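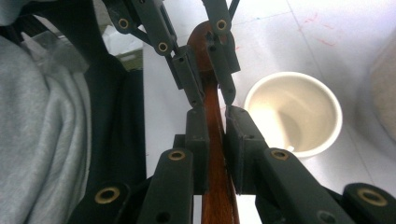
Section 3. Filling and portioning

Read this section before the first bag of rice goes in. Most people read it after, with a broom in one hand.

3.1 Wash the canister and the spoon in warm water with a little dish soap. Let both dry overnight. Rice is patient, and it will find the one damp spot you missed.

3.2 Set the canister on a flat surface with clear space behind it. The lid swings up and back, and it needs room to stand open.

3.3 Open the lid all the way. A half-open lid will close itself, usually on your knuckles.

3.4 Pour in the rice slowly and stop below the rim. The Corley canister does not reward ambition.

NOTE: Finish the old rice before adding new. Shaking the canister to "mix it in" just hides the old rice from you.

3.5 Put the cup in front of the canister, close enough that the spoon travels a short distance. Every extra inch is a chance to feed the floor.

3.6 Hold the spoon near the end of the handle, dip the bowl in at a shallow angle, and lift it level. Wait for the loose grains to fall back before you move.

3.7 Lower the spoon to the cup and tip it gently. Two modest spoonfuls beat one heroic one.

CAUTION: Do not leave the spoon in the canister and shut the lid on it. The lid will lose.

CAUTION: Wooden spoons do not belong in the dishwasher. If yours has already been, see "Replacement parts," order number 607.

3.8 Close the lid and press lightly until it sits flat. 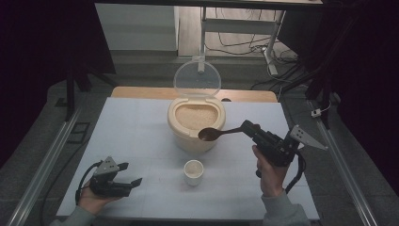
Beca Probert writes that step 3.5 has it backward for left-handers: she keeps the cup off to the left of the canister, scoops across, and spills far less than she did with the cup in front. She would also like it known that two modest spoonfuls are not dinner.

3.9 Left-handed users may therefore move the cup. The position of dinner is not covered by this guide.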